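Lostow Towel Handling Project
Progress report to Akine
Prepared by Gwilym Foulkes, 4th December

Summary

This report covers the work since the last payment stage. The main news is a fault on the two-arm cell which stopped folding work and used up most of the time we had set aside for the new cloths. No one was hurt. One gripper fingertip was damaged and has been replaced. The cause is understood, a temporary fix is in place, and a permanent one is on order from Gwilliam. We expect to deliver the second stage in January as agreed, with a smaller set of cloths than we proposed. The changes are listed near the end.

What was planned

The plan for this period was to move from one towel type to several. The cell had been folding the yellow microfibre towel well enough that we wanted to find out how it would do with cloths that differ in weight, edge and stretch. We had budgeted for 640 fold attempts across the full set. We completed 80 before the fault and have restarted since at a slower rate.

What went wrong

The fault happened during the pick-up stage, when both grippers take hold of a towel and the arms draw apart to pull the top edge straight. The left arm lost its force reading partway through the pull. The controller should have stopped both arms at once. It stopped the left one and let the right one carry on to the end of its move. The towel went tight, the right fingertip bent at the base, and the towel then came free.

Alun Lougher was at the controls and pressed the emergency stop. Both arms held where they were. He cut the power to the grippers, made the cell safe and wrote up the event within the hour.

We want to be clear about the safety side. The arms were running at the reduced speed we use whenever staff are in the room, and Alun was outside the working area. The emergency stop did what it should. The automatic stop did not, and that is the part we are treating as serious. With a stiffer item than a towel, the arm would have been damaged further up.

What we found

There were two separate problems. They had to happen together to cause what we saw.

The first was a worn signal cable on the left arm. It had been routed with too little slack at the wrist, and it was being bent sharply each time the gripper turned over. The outer cover looked fine. The break was inside and only opened up at one wrist angle, so it passed our weekly check, which is done with the arm at rest.

The second was in our own software. When one arm loses its force reading, a message goes to the other arm telling it to stop. That message was being placed in the same queue as ordinary move commands, so it waited its turn behind the move already under way. We had tested the stop message before, but only with both arms idle. That was our mistake — the test should have been run with both arms loaded.

We pulled the logs for earlier runs to see whether the reading had dropped out before. It had, on two occasions, each time for a fraction of a second and each time without a towel under tension. Neither was flagged. The log viewer has been changed so that any loss of reading now shows in red and has to be signed off before the next run.

Restart

After the cable was replaced we repeated the pick-up and pull with the yellow towel for a full session before going on to anything else. The other cloths stayed on the table, as the overhead cameras need to cope with them being there.

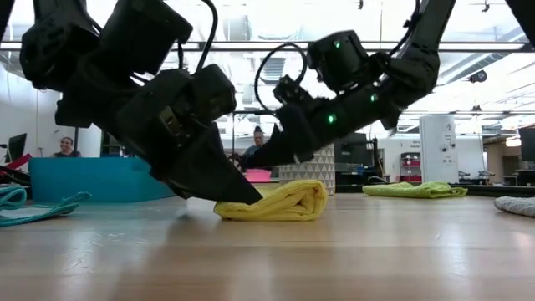
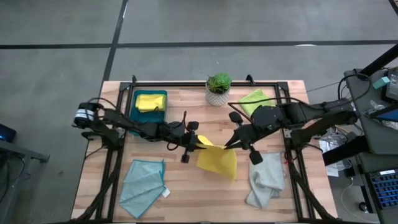
Work done since the fault

1. The left wrist cable has been replaced and re-routed with a longer loop. The right arm has been given the same treatment although its cable tested sound.

2. The stop message now has its own channel and is no longer queued. We tested it by unplugging the force sensor on each arm in turn during a pull. Both arms stopped every time.

3. The pull force limit has been lowered by 20 per cent. This makes the top edge of the towel a little less straight and has cost us some fold quality. We will raise the limit again once the permanent part is in.

4. The weekly check now includes moving each wrist through its full range while the signal is watched. It adds a few minutes.

5. The bent fingertip has been kept, bagged and labelled in case Gwilliam want to look at it.

Still open

The permanent fix is a cable guide for each wrist. Gwilliam have quoted and the order is placed. They have not yet given us a firm delivery date, and Alun is chasing.

We also want someone outside the team to look over the stop logic. Flulley have agreed to do this and have asked for the code and the test records, both of which have been sent. Until they report back, the cell will not be run without a person at the emergency stop. That rules out the overnight runs in the original plan and is the biggest single cause of the reduced numbers.

Changes to the second stage

The heavier cloths will move to the third stage. They need the full pull force and we do not want to run them at the lower limit and collect results we would have to throw away. The thinner ones stay in.

The target for fold attempts in the second stage drops to almost half of the original figure. The rest carries over.

Costs

The replacement cables and fingertip came out of the repairs line. The cable guides and the Flulley review were not in the budget. We propose to cover both from the money held for overnight supervision, which will not be needed in this stage, and would be grateful for Akine's agreement to that in writing.

The full incident record and Alun's notes from the day are available on request.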